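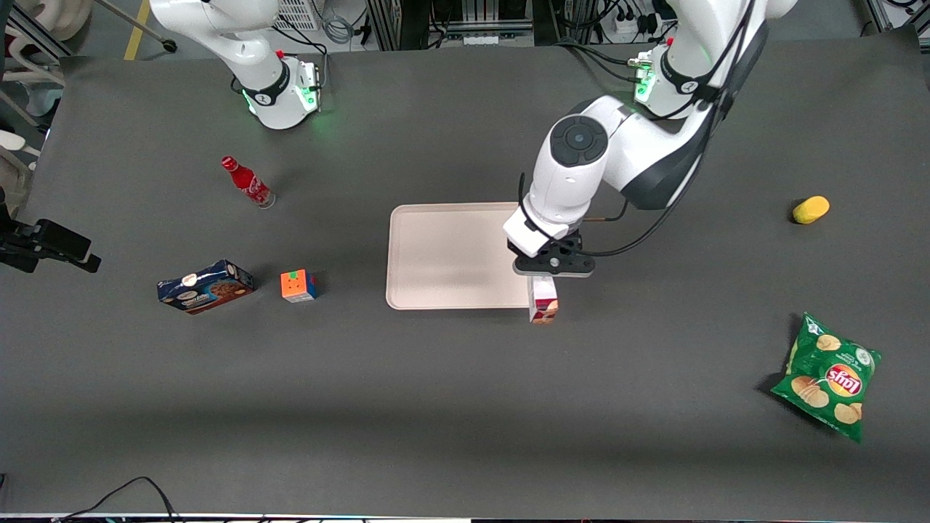
Hundstead Well Levels

Water level readings from private and public wells in the Hundstead valley, cleaned and put into one format. The readings come from paper logbooks, typed lists, and a small number of spreadsheets. Nothing in the set is modeled or filled in. If a well was not measured on a given day, there is no row for that day.

Version 2, released 2024-05-04
Maintained by the Plumitz Groundwater Archive

Contents

wells.csv: one row per well, with location, depth, casing, and use
readings.csv: one row per reading
sources.csv: one row per logbook, list, or spreadsheet
flags.txt: what the quality flags mean
changes.txt: what changed between versions
convert/: scripts for changing units and reference points

The set covers 106 wells. Of these, 70 have a surveyed casing height, so their readings can be turned into elevations above sea level. The rest can only be used as depth below the measuring point. Please check the column has_survey in wells.csv before you compare one well with another.

Fields in wells.csv

well_id: short code, HW followed by a number. Codes are never reused. There are gaps in the numbering where two codes were found to be the same well.
name: the name used in the logbook, if any. Spelling follows the most recent source.
lat, lon: decimal degrees, rounded on purpose (see Privacy).
depth_ft: drilled or dug depth in feet, from the driller's report where we have one, otherwise from the owner.
depth_source: driller, owner, or measured.
kind: drilled, dug, or driven.
use: house, stock, irrigation, public, or none.
casing_elev_ft: height of the top of the casing above sea level. Blank if never surveyed.
has_survey: yes or no.
notes: free text.

Fields in readings.csv

well_id: matches wells.csv
date: year, month, day
time: local time, blank in most older records
depth_to_water_ft: feet from the measuring point down to the water
method: steel tape, electric tape, air line, or unknown
pumping: yes, no, recent, or unknown
flag: see below
source_id: matches sources.csv

Where the readings come from

The largest source is the Omoregie logbooks, kept by a family pump and well repair business that measured the water level on nearly every service call. The entries are short and regular, and the handwriting is good. Most give the well, the date, the depth in feet and inches, and whether the pump had been running. Inches were changed to decimal feet during typing.

The second source is the Nendix irrigation district. The district measured a fixed round of wells in spring and again in September, after the heavy pumping was over. These readings are the best ones for looking at change over many years, since the same wells were visited in the same order with the same tape.

The remaining readings were sent in by well owners. They vary a lot. Some owners wrote down a level every week for years and some did it once when the pump was out.

How the paper was typed up

Each page was scanned and then typed by two people working apart from each other. The two versions were compared by script, and any line that did not match was checked against the scan. Pages with water damage or faded pencil were typed only where both people read the same value. Lines neither person could read were left out, and the page number is listed in sources.csv under unread_pages.

Ditto marks were expanded. Crossed-out values were skipped if a new value was written next to them. Where a value was crossed out with no replacement, the crossed-out value was kept with flag X.

Flags

blank: no known problem
P: pump running or recently shut off, so the level is lower than it would be at rest
X: crossed out in the source
D: date uncertain, usually only month and year given. The day is set to the 15th.
M: measuring point may have changed
S: suspect, well outside the normal range for this well
T: possible typing or copying error in the source itself

More than one flag can appear on a row, written together with no space, for example PD. For most work on long-term trends you will want to drop P, S, and T. Keep in mind that a blank flag does not mean the pump was off. Check the pumping column as well.

Units and reference points

All depths are in feet below the measuring point. In drilled wells this is the top of the casing. In dug wells it is the rim of the cover or curb, and those have often been rebuilt. If we know the date of a rebuild, it is in the notes column and readings before that date carry flag M.

Elevations were surveyed by the Nendix district. The lowest surveyed casing in the set is at 740 feet above sea level, at the south end of the valley. Any elevation below that in your results is a water level and not a casing height, or else a sign that the wrong column was used.

Known problems

Air line readings are less exact than tape readings. Do not mix them when looking at small changes.
The Omoregie readings lean toward wells that were having trouble. People called for service when a well was low. An average across all sources will look deeper than the valley really is.
Coverage is thin on the east side, where most houses changed to town water and the wells were capped.
Time of day is missing from most rows. In stock wells this matters, as the level can move quite a bit between morning and evening.
HW-31 and HW-32 are close together and were mixed up in at least one logbook. Treat both with care until this is sorted out.

Privacy

Owner names, phone numbers, and street addresses were removed. Coordinates for private wells are rounded so that a point falls in the right part of the valley but does not mark a house. Public wells are given in full. Scans of the logbooks are not part of the download. They can be viewed at the Plumitz reading room by asking in advance.

Not suitable for

Deciding where to drill, or how deep
Judging whether water is safe to drink (there is no water quality data here)
Settling a dispute over a single well

License and citation

Free to use and share with credit. Please cite as: Plumitz Groundwater Archive, Hundstead Well Levels, version 2.

Corrections

If you own a well in the set, or have old records for one, corrections are welcome. Send the well code, the date of the reading, what the file says, and what it should say. A photo of the original page helps. Accepted corrections go into the next version and are listed in changes.txt by well code only.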